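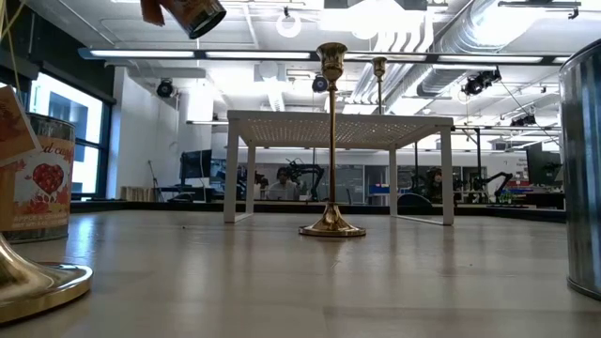 Ralline Shelf Set: README

Notes on the tabletop display pieces, kept by Arnel Cruzado and Kiran Rastogi. Last revised in March.

What is in the set

One white metal shelf riser with a perforated top and four legs. Brass-colored candlesticks with cup tops. Small tin cans with paper labels in orange and brown. Larger metal containers, including a galvanized bucket. Loose decorations, such as a cardboard gift tag.

All of it goes on the pale wood table by the windows. The riser stays at the middle of the table unless a layout sheet says otherwise.

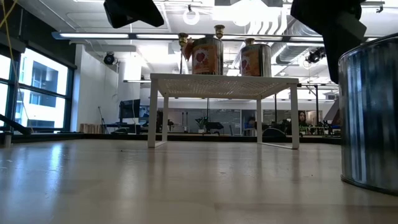
Reading time: 2 min

Cans on the riser

Two small cans sit up on the riser with a gap between them. Labels with the red tomato-like picture should be at least partly visible from the front. Ha-neul Cheon asked for this in the Girkside review, and we have kept it since.

The riser top is full of small holes, so wipe it with a dry cloth — paper towel leaves lint in them. Pick it up with both hands and don't drag it across the wood.

Candlesticks

Lift them by the base. Gerardo Policarpio polishes them with a soft cotton cloth. No wax, no spray. Candles are not part of the set.

Item list

The master list for the Lolgate store room runs to 2479 entries. Ours begin at 1000 and take up 70 lines. If you swap a piece, change its line the same day and put your initials next to it.

Known problems

Paper labels lift at the seam in damp weather. Use a glue stick, never tape.

Shiny metal shows fingerprints. Cotton gloves are in the top drawer.

Some older layout sheets say "stand" where newer ones say "riser." They mean the same piece.

Contact

Kenneth Dizon for missing or bent pieces. Kiran for changes to this file.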